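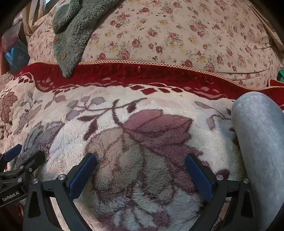
Two hand-held grippers over a flowered plush blanket during bed-making work. The body of the one at left is lettered "GenRobot.AI".

Korkarora Open Day

The Korkarora Open Day is a yearly public demonstration of household robotics held in the town of Watau. It is run by the Korkarora workshop, a small group that studies how machines can learn to handle cloth, bedding and clothes. The event is best known for its bed-making sessions, in which visitors pick up a pair of hand-held grippers and try to straighten a blanket without using their fingers. It is a wonderfully hard thing to do well, and it draws a crowd every year.

Background

Korkarora began as a repair shop for sewing machines. Its move into robotics came through Carleen McPhee, who had worked on fabric feeders and wanted to know why a machine that could stitch a perfect seam could not pick up the finished sheet. The first open day took place in July in the shop's back yard, with 60 visitors and a single bed. Later editions moved indoors to the Sunska building, a former furniture showroom with large front windows. The most recent was held on 19/05/2026 and had 200 visitors, the most so far.

Bed-making sessions

Each session lasts 13 minutes. A visitor holds one gripper in each hand and works at a bed made up with ordinary household covers. The grippers used have two fingers apiece, moved by a linkage of black bars and tipped with blue pads that close on the cloth from both sides. Recordings of the work are later used to train robot arms fitted with similar fingers.

The covers are chosen to be difficult. Thick plush is a favorite with the organizers: the pile hides the folds underneath, and a light pinch takes hold of the fluff and leaves the backing behind. Trimmed borders give a firmer grip, and most people find them within the first few tries. Thin cotton sheets bring the opposite problem, as they crease at the lightest touch and tend to follow the blanket when it is pulled. Large flower patterns are popular for a practical reason – a petal or a branch gives the learning software plenty to follow as the cloth shifts.

Clothes are often left on the bed as well. Moving a fleece to one side before the blanket can be smoothed is a task in its own right, and regular visitors have strong views on whether to lift it or drag it.

Akgül table

Next to the beds is the Akgül table, named after the family who donated it. Children from the age of 8 can practice on towels and pillowcases before trying a full bed. The table also hosts a friendly sock-pairing contest at the end of the afternoon, and the cheering for it can be heard from the street.

Admission

Entry is free. Bed-making sessions are booked at the door, and they usually fill up before noon.

See also

Cloth manipulation
Household robot
Learning from demonstration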